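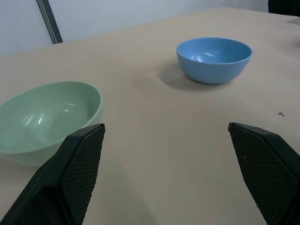
米色台面上的两只塑料碗,浅灰绿的大,天蓝的小。

赶在火车上写的,不然过两天全忘光。Durkia家居用品展,Ernholm展馆,2021年4月5日。早上七点四十出门,到的时候门口已经排队,胸牌打错了名字,懒得改。

先说结论性的东西:餐具区比去年大,纺织区缩水,灯具没去。展商名录上162家,实际有几个摊位空着,拉了布。

碗。今年我是冲着碗去的。店里一月份那批密胺碗退了不少,Farzana Sarkar让我找替代,要求就一条,颜色别太艳,大小能搭着卖。图里这两只挺接近她的意思。浅灰绿那只碗口圆,边沿比里面颜色再浅一点点,内壁很光,灯一照两个小白点。天蓝的往下收,底小。两个颜色摆一起不打架,这点出乎我意料,我原来以为蓝的会抢。米色台面也帮忙,回去橱窗的垫板可以考虑换掉,现在那块深灰的太闷了。

问题也有。底小的碗我一向不太放心,小孩一碰就翻。Signe Bach说她家孩子用类似的用了两年没事,她家孩子比较斯文吧。能不能进微波炉问了两遍,两个人答得不一样,最后说邮件里给书面答复。没拿到之前不下单。

Þorgeirsson的摊位在靠里的角上,难找,地图上标反了。他们主要做储物盒和滤水篮,盖子咬合很紧,我单手打不开。起订352件,可以混色,不能混尺寸。这个条件有点烦,我们小店哪里吃得下一个尺寸352件。Eyvindur Brynjólfsdóttir在那边接待,人很爽快,说可以跟别的小店拼单,她帮忙牵线。名片收了,夹在笔记本第一页,别丢。

Uresport那边做户外餐具,折叠杯、叉勺二合一之类。看了一圈,做工不错,价钱不对。跳过。

中午饭:三明治,贵,面包干的。咖啡倒还行。坐下来的地方只有楼梯边上那几张高凳,吃完赶紧走。

下午听了个小讲座,Valentyna Koval讲餐具配色,大概17分钟,比预告的短。记了几句:
大件用灰一点的颜色,小件可以亮。
同一套里别超过四个色。
陈列的时候碗之间要留空,挤在一块儿客人只看到一堆,不会伸手。
最后一条我觉得对,我们店的架子就是太满了。回去先撤一层试试看。提问环节有人一直问出口税,扯远了,我就先溜了。

出来又绕到餐具区拿色卡。绿色系居然有7个,发出来的卡上名字都差不多,什么苔、什么叶,下单得写编号,不能写名字,上回就是这么搞错的。蓝色少一些。Chiamaka Edet喜欢偏灰的蓝,我带了两张给她自已挑。

没来得及看的:木砧板,玻璃罐,还有二楼整层。二楼据说是包装,下次再说。

几个实用的,给要去的人:
寄存处在东门,西门没有,别信指示牌。
带现金,饮料机不刷卡。
目录很重,拿电子版。
鞋穿软的。我穿错了,脚后跟磨破了。
散场时摆渡车挤,走去车站二十分钟上下,路平,就是风大。

样品费的收据还在大衣口袋里,到家先掏出来拍了再挂衣服。报价单明天下午之前发给Farzana,微波炉那件事单独再追一封邮箱。要到站了,先写到这里。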